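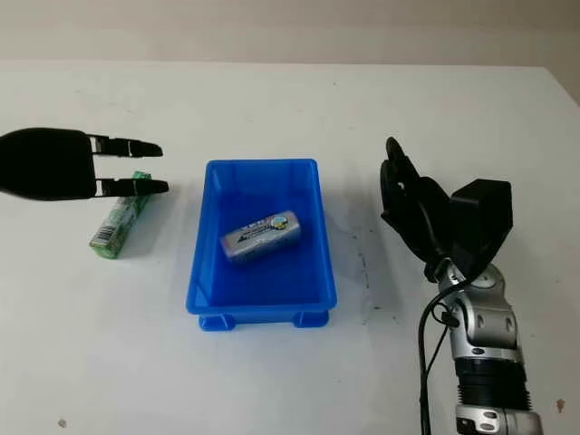
Print this thread | E-mail this thread

Budgeting for a second bench cell: two grippers, or one gripper and one hand?
Started by flimley_packing
03/01/2025

flimley_packing wrote:
I look after the packing benches at a small mail order place, snack boxes and gift sets mostly. We have one bench where two arms put small wrapped items and cartons into plastic bins before they go to the sealing table. I have been told I can put in for a second bench and the figures have to be in by June.

The first bench has a plain two-finger gripper on the left arm and a multi-fingered hand on the right. I didn't choose it, I inherited it. Before I copy it for bench two I would like to know if anyone would buy the hand again. The quote I have from Stidavgate puts the hand at 3,387 more than a second gripper, before any spares. The arms are the same price either way.

Items are cartons, bars in shiny wrappers and the odd pouch. Nothing heavier than a jar of jam.

What would you do?

stackandtote wrote:
Two grippers. Spend the difference on fingertips and a spare power supply.

We ran a hand for a year and it spent most of that year holding the same three poses. If you're only closing on a box, two fingers will do it, and when one breaks you can swap it with a hex key in the time it takes the kettle to boil.

mrs_pallet wrote:
Depends on what "the odd pouch" means. If it's one line in 40, do it by hand at the end of the bench and buy two grippers. If it's half your orders in December then the sum looks different.

Also ask what the quote leaves out. Ours left out the cable, the mounting plate and the licence for the software that drives it. None of those were dear taken singly but I had to go back and ask for more money, and I didn't enjoy it.

flimley_packing wrote:
Thanks both. Pouches are 159 lines out of the last 500 I pulled from the system. More than I thought when I wrote the first post, so "odd" was the wrong word.

The mounting plate is on the quote. I can't see a cable or a licence. Will ask.

stackandtote wrote:
That's a fair number of pouches. I would still try suction before I paid for fingers.

oldconveyor wrote:
Suction on a crinkly wrapper is a pain. You get a seal on one and lose it on the next. We tried three sizes of cup on foil bars and ended up back with soft pads on a parallel gripper.

For what it's worth I disagree with the first reply. We have a hand on our returns bench and I'd buy it again. Returns come in all shapes, and the gripper needed a change of fingers every time the shape changed. The hand doesn't. It is slower per pick, but the bench never stops for a changeover and we get more through in a shift.

stackandtote wrote:
Returns is a different job though. He's packing known stock into bins.

oldconveyor wrote:
Known stock that's a third pouches.

benchtwo wrote:
Can I ask what the pads are on the gripper you have? I'm pricing something similar and the pads are the one line I keep getting wrong. I allowed for two sets a year and we've gone through far more. Card dust gets into them and they go slick.

flimley_packing wrote:
They're rubbery inserts that clip in at the tip. I don't have the part number in front of me. I budget for a set every month and usually have one left over.

Wipe them down at the end of the shift if you don't already. It made a difference for us.

benchtwo wrote:
We don't. I'll add a bottle of cleaner to the budget, then.

salian_user wrote:
Has anyone mentioned bins yet? We use the Salian tray system and the bins ended up being a bigger part of the job than either arm. Tall sides and a narrow floor are fine for a person, but a gripper body is fat and it fouls the rim when it reaches down for something lying flat on the bottom. If you only drop things in you'll be all right. If you ever need to take something back out, check the clearance with the real gripper before you order.

We bought a full run of bins on price and had to replace the lot with shallower ones.

flimley_packing wrote:
We do need to take things out sometimes, when an order is changed after it's started. At the moment a person does that.

Good point on the rim. The hand gets into places the gripper can't, so that might be an argument for it. I'll borrow a few bins and try them before I put a number down.

mrs_pallet wrote:
While you're trying things, try the shiny bars under the lights you'll have at bench two. Our camera was happy with cartons from the first day and hopeless with foil under the strip lights. We had to buy diffused lighting and it wasn't in the plan. Matt table top helps as well. Don't let anyone talk you into stainless.

oldconveyor wrote:
Seconded on the lighting. And put a line in for table tops. Ours mark badly and we replace them every other year. A scuff doesn't matter to anybody until the camera decides it's an item.

stackandtote wrote:
Do you clean them or just replace them?

oldconveyor wrote:
Both. Cleaning gets most of it. The rest is ground in.

distico_fan wrote:
Different suggestion. Rent the hand. Distico will do three months with an option to buy, and the rent comes off the price if you keep it. Buy the arm and a gripper outright, rent the hand alongside, and log what each one drops. You'll have your own numbers instead of ours.

Check who pays if a finger gets bent. On our agreement it was us.

stackandtote wrote:
I've no quarrel with that. My worry was paying the whole difference on a guess.

mrs_pallet wrote:
Renting only works if the swap between gripper and hand is quick and somebody has the time to do it. On ours you have to move the cable run down the forearm, and re-teach the positions after. Half a day gone each time. I'd price that half day in, twice, or you'll be comparing a cheap trial with an honest quote.

distico_fan wrote:
True. We had a spare arm so it didn't come up.

flimley_packing wrote:
No spare arm here. But I do already have a hand on bench one, so I could log drops on that for a few weeks before renting anything. Don't know why I didn't think of it. The arms share the work at the moment, whichever is nearer takes the item. I could send all the pouches to the hand and all the cartons to the gripper for a fortnight, then swap over.

oldconveyor wrote:
Do that. Keep a note of time per pick as well as drops. If you only log drops the hand will look better than it is, and I say that as someone who likes them.

benchtwo wrote:
Would you post the results? I've got the same choice coming and no bench one to test on.

flimley_packing wrote:
Will do. I've had an answer from Stidavgate in the meantime. Cable is included, licence isn't, and it's charged every year for the hand but not for the gripper. So the gap is wider than I put in my first post and gets wider each year we run it. They're sending a revised quote.

Draft list for bench two as it stands:

Two arms, same model as bench one
One gripper, definite
Second gripper or hand, undecided
Licence if it's the hand
Pads, a set a month for each gripper
Shallow bins, after a trial
Diffused lights
Matt table top and one spare
Half a day's fitting, twice

Anything missing?

salian_user wrote:
Emergency stop and guarding, unless that's under a different budget. Ours was, and then it wasn't.

mrs_pallet wrote:
Training. Somebody has to know how to clear a jam when you're on holiday.

stackandtote wrote:
Spare fingers for the hand, if you go that way. Get the price and the delivery time in writing. We waited five weeks for one and the arm sat there doing nothing.

flimley_packing wrote:
Guarding comes out of the building budget but I'll get that confirmed. Training and spare fingers added. Starting the log on pouches tomorrow and I'll come back with the numbers once both fortnights are done.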